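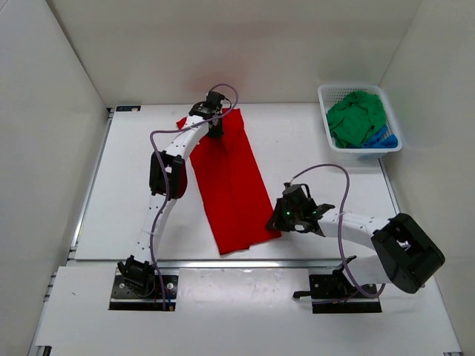
I went home to Wirkville for my mother's birthday in June and came back with a suitcase full of my old T-shirts. She'd been keeping them in the hall closet for years, all of them, including the one from the summer I worked the snack counter at the pool and the one from a fun run I walked. She said I could take them or she'd turn them into dust rags. I said I'd take them, obviously, and then paid for a checked bag to do it.

So that's how I ended up with two dressers' worth of clothes and one dresser.

I've been meaning to write about this since the summer, and then it was the holidays, and now it's January and everyone is cleaning out their closets and posting the bags on the porch. I'm not really doing that. I like my stuff! What I've been doing is slower and a bit boring, and I've enjoyed it a lot more than I thought I would.

I started by wearing everything. Every single T-shirt had to have a full day out of the house, not just a Saturday on the couch, and if I spent the day tugging at it or putting a sweater over it, it went in the give-away bag that night. My friend Ratih thought this was the dumbest system she'd ever heard ("you already know which ones you hate") but I really didn't. I was sure I'd keep the gray one with the band on it, and I lasted until lunch. The neck on that thing! I don't know how I wore it all through college. Meanwhile a plain green one I'd never given a thought to turned out to be the softest shirt I own, and I've worn it about 50 times since.

It took me most of the summer and part of the fall. I skipped days when I had to look respectable, and there was a stretch in September when it was so hot I lived in the same two tank tops and made no progress at all.

Four of them went to Ratih, who has since been seen wearing the snack counter one to brunch, so I guess the system worked for somebody. A few were past giving to anyone and my mother got her dust rags after all (I mailed them to her as a joke, and she thanked me and used them).

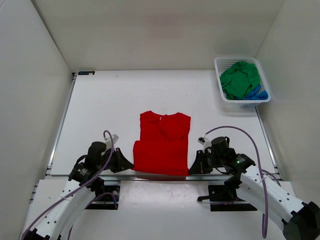

Photo: Trosten

Then there was the question of where to put the ones I kept. I had a drawer that wouldn't close unless you pushed down with one hand and shoved with your hip, and I'd always blamed the drawer. I tried rolling everything, which looked great for a week and a half. I tried hanging them, and got those little bumps at the shoulders that make you look like you're growing wings. I tried standing them up in rows like file folders, and I was really smug about that until laundry day, when I took out half the row and the rest of it just lay down and gave up.

In the end I went back to folding them flat in a stack, the way my mother does, sleeves in, sides in, up from the bottom. The only thing I changed is that clean ones go on the bottom of the stack. I'd been wearing the same top four over and over, and the poor things at the bottom never saw daylight. Now they all get a turn. It does mean lifting the whole pile every time I put laundry away, and on a lazy night I cheat and put them on top – I'm not made of stone.

The other change is that I wash them less. I used to throw a shirt in the hamper if I'd so much as tried it on. Now if I wore it for two hours to go get groceries, it goes on the hook behind the bathroom door and I wear it again. I wash cold, inside out, and I hang the nice ones over the shower rod because my dryer has one setting and that setting is "surface of the sun." The green one still looks pretty good, considering.

I did buy one new shirt in all this, a dark blue one, long enough that it doesn't ride up when I reach for the top shelf. I wore it home from the store, so it passed the test on day one.

Next up is sweaters, and I'm dreading it a little. There's a whole bin of them under the bed, and my mother called last night to say she found another box in the garage. She wants to know if I'm planning to visit in the spring, and how big my suitcase is.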